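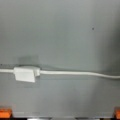
White lead with inline block, on a grey surface.

Danjuma Eze entered it in the register as item 59. Cable, white, thin. Block, white, rectangular, fitted partway along. Purpose: not established.

The Ratmont office was to be handed back at the end of the week, and the lease required every loose article to be listed, matched to an owner and either returned or disposed of. Trendside had sent him a form for this. The form had 7 columns. The fourth was headed "Function", and it would not accept a blank.

He looked for a rating label and found none on the face of the block. He measured the longer side of it with a steel rule and wrote the figure down. He tried the plug against the desk lamp, the label printer and the old telephone. It fitted the telephone loosely and the other two not at all.

At eleven he rang Vlček, who had run the office until May.

"White one," Eze said. "With a block on it."

"How long?"

"200 centimetres."

There was a pause on the line. Vlček asked whether the block had a step at one side, where the cable came out. Eze confirmed that it had.

"That was for Ullis's lamp," Vlček said. "The small one. She took the lamp with her."

"And left the lead."

"She left quickly."

Eze had met Ullis 2 times, both at stock checks. She had corrected his addition on the second occasion and had been right. He asked if there was a forwarding address. Vlček said there had been one, that it was in the blue folder, and that the blue folder had gone to storage with the chairs.

Eze typed "Supply to lamp" in the fourth column. Under "Owner" he typed her name, and under "Action" he selected "Return", at which the form asked for a postcode.

He saved it incomplete. Then he coiled the lead, put a rubber band round it and placed it in his coat pocket, and went on to item 60, a stapler.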